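Solange Gauthier has answered calls about drained crypto wallets for eight years, first at a bank and now at Cullinane, a small recovery firm in Moncton. She says February is always busy.

"People open their statements after the holidays and see what's gone," she said. "Often it went months before."

Most of her clients lost money to fake trading sites. The deposit goes through, the balance climbs and a withdrawal request brings a demand for tax. One man paid that tax three times.

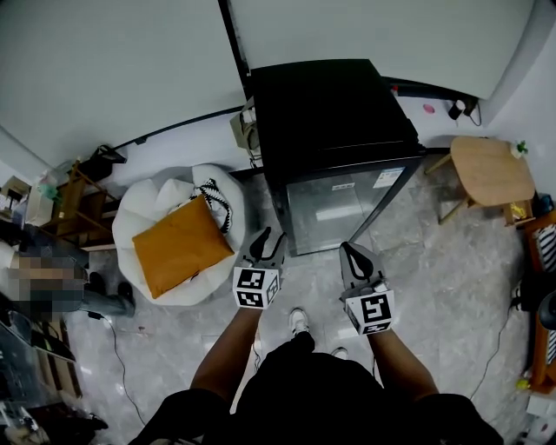
A mini fridge with a glass door, against a white wall.

Gauthier works with Colton Gosselin, who follows the coins from one address to the next. On a recent file he traced 698 transfers before the money reached an exchange that would answer his letters.

"That's where it gets slow," Gosselin said. "You wait for a reply, and the coins don't."

They turn down cases where the money has gone through a mixer – a service that pools coins to hide their origin. Gauthier tells those callers to file a police report and keep every email.

She would like banks to hold a first transfer to a new exchange for four hours. Two have told her they are looking at it.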